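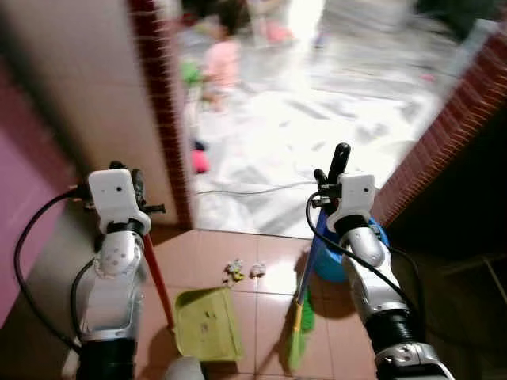

April 15, 2018

Floor care, doorway end. Dry sweep only, no water.

Purpose of the entry: settle how we clean the small tile at the doorway, because the last three write-ups each describe a different method and none of them says where the pile should be formed. Written up the same day so the details are still right.

Tools: broom with green bristles and a blue shaft, lime-green dustpan with a long red handle. Blue bucket kept within reach on the tile. The pan stands on the floor while in use and its handle comes up to working height, so there is no bending between strokes. The short hand brush from the Skilteck set was left on its hook. It reaches corners better but is slow over open floor.

Surface: brown square tile up to the doorway, marble tile past it. The two behave differently. On the marble, fine dirt moves at the first touch of the bristles and tends to travel farther than wanted. On the brown tile the grout lines sit a little below the face and hold grit. A stroke along the line clears it; a stroke across the line mostly fills it. This was in the November notes as a guess. I would now write it down as the rule.

Method as it stands:

Work from the walls toward the middle of the tile. Keep the strokes short, 40 cm or less, and lift the bristles at the end of each one. Long strokes flick the light scraps over the pan lip and into the next room.

Form the pile on the face of a tile, clear of the grout. Set the pan lip flat, in line with the grout, with the handle straight up. If the handle is allowed to lean back, the front of the lip comes off the floor and the fine dirt goes under it.

Bring the broom in at a slant, bristles to the lip. Large pieces first, then the fine dirt. Move the pan back one lip-width and repeat until the line of dust left at the edge stops getting smaller. Expect 3 or 4 passes.

Empty the pan before it is carried across the marble.

Remarks on the pan. The lip on this one is wide and flat, which suits the small tile. The older Borkard pan had a rubber edge that sealed better for the first months and then curled at both corners. I don't want to go back to it. The current lip has no rubber and so nothing to curl, but it does need wiping. Grit left on the top face gets dropped back on the floor the next time the pan is tilted. Wipe with a dry cloth after emptying and before hanging up.
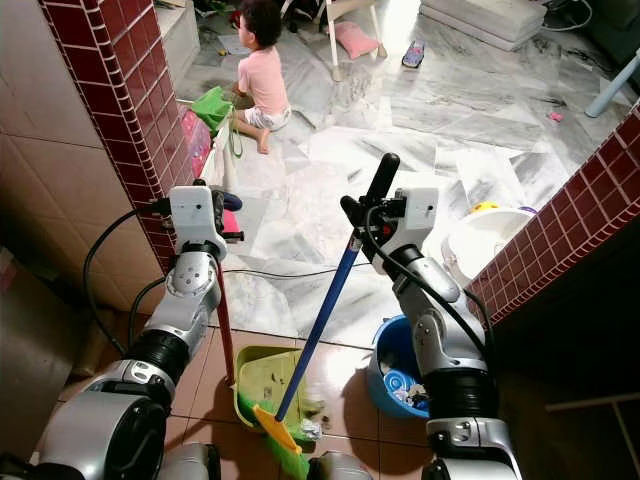 Does the bucket have to be moved before sweeping at the doorway?

It should be, since dirt collects around the base and the broom can't get behind it at a useful angle; put it back once the last pass is done.

Remarks on the broom. Bristle splay is acceptable. When the broom is pressed hard the outer rows fold over and stop doing any work, and the person sweeping then presses harder. Light pressure is enough on both floors. Store it head up. The Prendia broom was kept standing on its bristles for a winter and took a permanent bend to one side; it now pulls left and is used for the yard only.

Corner of the doorway: the wall column on the left has small red tile with pale grout and meets the floor in a tight right angle. The broom head doesn't fill it. Two options. Turn the head on end and draw the dirt out with the corner bristles, or go back for the hand brush. The first is good enough for daily work. The second belongs in the weekly clean, along with the grout lines.

The joint where the brown tile meets the marble is the other slow spot. Sweep along it before starting on either floor, or whatever is sitting in it comes out later onto clean tile. I had this step at the end of the sequence in the earlier version. Moved to the front.

Wet work: not to be done on the same pass. Damp grit in the grout sets and then has to be scraped. If the floor is to be mopped, sweep, empty the pan, and leave the mop until the second check of the lines.

Supplies: refill heads for this broom are on the Marín list, 2 per order. The thread on the blue shaft is coarse and does not match the Borkard heads still in the cupboard. Those can go out with the old pan.

Open items:
Try the strokes in the other direction, doorway to wall, and compare what stays in the grout.
Find a hook that takes the long red handle. The present one is too narrow and the pan slides off.
Replace the cloth for the pan lip.
Copy the method into the sheet inside the cupboard door and take down the two old ones.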